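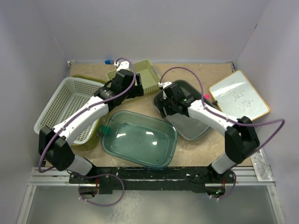
Open Bins Beat Closed Boxes

By Wubit Kumsa
2024-06-25

I have thrown out most of the lids in my house. It took me years to get there, and I think more people should do it.

The usual advice about storage goes the other way. Buy matching boxes with tight lids, stack them, put a label on the front. It looks good on the day you finish. Then someone needs the tape, and the tape is in the third box down. They lift off two boxes, find the tape, and put it back on top of the stack, or on the counter, or nowhere. A month later you are buying tape.

My sister-in-law bought the full Flallby set in October, 30 boxes in two sizes, and paid $255 for it. She is a neat person and she kept it up longer than I would have. When I visited in spring, the boxes were stacked in the hall closet and the things that belonged in them were on the shelf by the back door. She had put an old dishpan there to catch them. The dishpan was doing the work.

An open container asks one thing of you, and that is to drop the item in. A closed one asks you to clear the top, lift the lid, find a place for the lid, and put it all back. Each step is small. A child will not do them, and a tired adult will not either.

I keep my own bins shallow, and no two match. Some are baskets, some are trays, and one is the bottom half of a Trisis food carrier I have had since college. Different colors help more than labels do. People in my house say "it's in the green one" and that settles it. 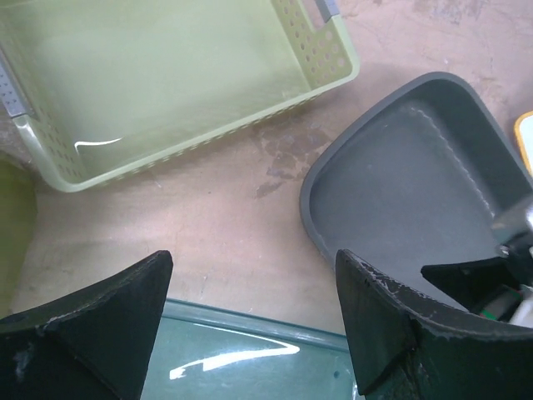
What about dust?

This is the objection I hear most, and it is a fair one. Things in open bins do get dusty if they sit. My answer is that the things I use don't sit, and the things that sit should probably leave. I do keep lids on three kinds of stuff: winter clothes, papers, and anything a mouse would eat. The rest can take a wipe now and then.

The other complaint is that open bins look messy. They do, a little. A friend who reads the Yimer catalog for fun told me my kitchen looks like a yard sale. I can live with that. I would rather see the scissors than admire the box they are in – and I know where the scissors are.

Size matters more than lids, in the end. A bin that holds 60 things is a pile with walls. If you have to dig, get a smaller one, or a flatter one, and leave some clear space between it and the next.

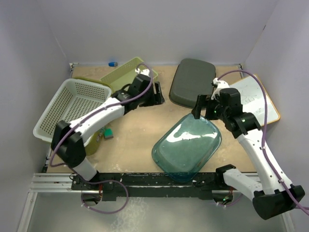
Containers and trays set out with the middle left mostly clear.

Start with one drawer or one shelf. Take the lids off and put them in the garage for a few weeks before you decide. I gave mine away after the first month and have only missed the one from the cake tin.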